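# The Long Way Around the Tank

Most of what makes a robot arm useful happens in software that no visitor ever asks to see. People come through the door at Nutine wanting to look at the hardware, and I understand that completely, because I was the same way on my first morning there. But I had come to write about planning, the part of the program that decides how an arm gets from where it is to where it ought to be, and for planning you have to sit in a chair next to somebody's monitor for a good long while and drink whatever coffee you are given.

Nutine is a small software shop on the second floor of a former shoe warehouse in Lustby, and its main product is a motion planner called Skilovitz. The name came with the code, which was written years back by a team that has since scattered, and everyone in the office now says it with real affection, the way you might talk about an old station wagon. Skilovitz takes a goal, a model of the arm and a map of everything the arm shouldn't hit, and it hands back a path. That sounds like a modest sort of job until you watch it try to work in a bathroom!

Bathrooms are the current project, known in the office as Dow, and they are wonderfully hard. A warehouse shelf is all straight lines and plenty of air. A toilet is curves and ledges at several heights, and people will put nearly anything on top of the tank. So the team builds these places in simulation, clutters them up, and lets the planner have a go, night after night, while the real arms stay switched off down the hall.

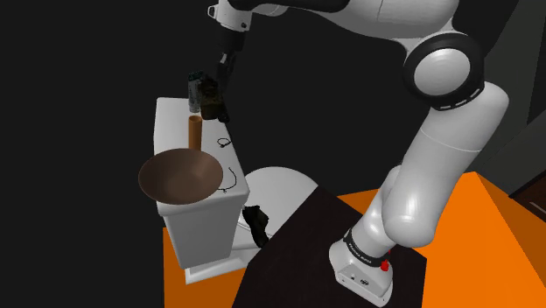
*A simulated scene from the Dow project, with the arm reaching over a cluttered toilet tank.*

What I liked best about a scene like this one was how many small decisions it asks for. The tall tan cylinder on the tank is simple enough, a shape you can wrap in a tidy invisible box and steer clear of. The wide brown bowl is another matter, tipped as it is and hanging partly over the edge. Box it in too generously and the planner decides half the tank is off limits. Box it in too tightly and one careless sweep of a finger could send it to the floor. Then there is the thin black cord, and cords, I was told with a sigh, are the reason the perception people and the planning people have lunch together.

Skilovitz used to treat the whole arm as if it needed the same clearance everywhere. The version being tested this summer asks for a wider margin at the elbow, where there is usually room to spare, and lets the gripper come in closer near the target. The team runs every cluttered scene 20 times with the objects nudged a little between tries, and the planner gets 5 seconds to find a path before the run is marked as a miss. In the batch I sat through, the old settings missed seven and the new ones missed three. There was some quiet pleasure around the desk at that, and then right away an argument (a friendly one) over whether the three were the planner's fault or the map's.

I had assumed a miss meant a crash. Usually it means the program gives up politely and leaves the arm where it was, and the real work begins with finding out why. For this they have a replay tool, homemade and a bit ugly, which draws every path the planner considered and threw away. The discarded ones fan out from the wrist like grass, and with a slider you can go back to the moment when the search got stuck. I could have played with that slider all afternoon, and I more or less did.

The next big piece is held objects. Once the gripper has hold of something, the arm has in effect grown a new and oddly shaped fingertip, and the map has to change along with it. Skilovitz can do this now for boxes. Soft things are still waiting their turn, and the plan is to have them working by December, along with a cleaner way of telling the planner which objects may be brushed against and which must be left strictly alone. When I packed up my notebook, the evening batch had just been queued, and someone was moving the bowl a little farther over the edge.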